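Fisgate's kitchenware library wants more money. Where are the borrowers?

Tuesday, March 10, 2020
By Letay Abera

Fisgate Council will be asked next week to keep paying for a lending scheme that was supposed to be paying for itself by now, on the strength of a report that leaves out most of what a ratepayer might want to know.

The scheme, run by the sustainability consultancy Zirnska out of the old Salminen hardware shop, lends kitchen gear to residents. The idea is a fair one. Plenty of us own a preserving pan that comes down from the top cupboard at Christmas, and a pasta machine that doesn't come down at all. Borrow the thing, use it, bring it back, and one less gadget goes to the tip.

Council put up $468,000 for set-up and the first 21 months. In return it was promised less landfill, lower household spending and what the original proposal called "a new neighbourhood culture of enough". Zirnska now says all of this is well under way and would like the arrangement extended until July next year.

The headline number in its report is 371 members. That sounds healthy for a town this size until you ask what a member is. Anyone who fills in the online form counts as one, whether or not they have ever carried a colander out the door. I asked how many members had borrowed more than once. Zirnska said the booking software, a package called Zosus, did not "currently surface that metric".

It surfaces plenty of others. The report has a page on website visits and another on social media reach. There is a chart of the most viewed items, which is a list of things people have looked at.

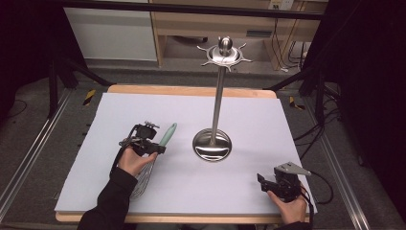 Whisk and stainless steel utensil stand: everyday kitchen gear is at the centre of the lending debate.

Then there is the 80 per cent. According to the report, 80 per cent of users "avoided a new purchase" thanks to the library. The footnote says the figure comes from a tick box on the return slip, which asks borrowers whether they might otherwise have considered buying the item. Might have considered is a low bar. I might have considered buying a boat.

Ilari Kiiskinen, who manages the program for Zirnska, defended the question when I put this to him by phone.

"It's a standard way of capturing intent," he said. "People are telling us they would have gone to the shops. I don't see why we'd assume they're wrong."

Asked whether anyone had checked landfill volumes before and after, he said kitchenware was too small a part of the waste stream to show up in the tip figures. That may well be true, but it makes you wonder how the landfill claim got into the proposal in the first place.

Elsa Savolainen, who taught home economics in Fisgate for most of her working life, joined in the opening week and still likes the place. She has had the big stockpot out for a family wedding and the mincer for sausages. But she thinks the shelves have drifted.

"It started with large things you'd only want once in a while, and that made sense to me," she said. "Now it's peelers and wooden spoons. Who's driving across town to borrow a spoon, and then driving back with it?"

The driving is worth a moment. Fisgate is spread out, the bus doesn't run past the old hardware shop after lunch on weekends, and every loan means two round trips unless you happen to be in town anyway. The report has nothing on petrol. It does have a paragraph on "embodied carbon" for a food processor, with a figure borrowed from a study overseas.
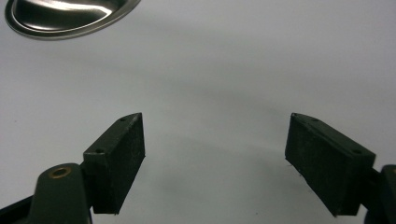

None of which means the library should shut. Ertuğrul Kaplan, who rents a flat above the newsagent, said he'd moved to town with one saucepan and had more or less furnished his kitchen from the lending shelves while he got on his feet. For him it plainly worked. He was also frank that he'd kept a baking tray well past its due date and had never heard a word about it.

"I took it back in the end," he said. "They seemed surprised to see it."

Losses are another gap. The report values the collection at what was paid for it, with nothing written off for breakage or for trays on long holidays in people's ovens. When I asked for a current stocktake I was told one was planned.

Councillor Wanting Kong, who voted for the original funding, said she would not be voting for the extension without firmer numbers. She wants loans per month, repeat borrowers and the cost of each loan set out on one page.

"If it's going as well as they say, that page should be easy to write," she said.

Council officers have recommended approval all the same. Their covering note describes the library as "highly valued by the community" and cites the Zirnska report as evidence, and the Zirnska report cites community feedback gathered by council officers. I followed the footnotes around twice to be sure.

There is a cheaper model on the table, though it gets only a paragraph near the back. Under that option the bulky, seldom-used gear would move to the public library, where there is already a desk, a catalogue and staff who know how to chase an overdue item. The small stuff would be given away. The officers' note says this would "dilute the brand".

Kiiskinen said Zirnska was open to talking about other locations but believed a dedicated space was "core to the experience". He would not say what share of the budget went on the lease, citing commercial confidence.

The item is listed for the open part of next week's meeting. Residents who want to speak need to register with the council office by noon the day before.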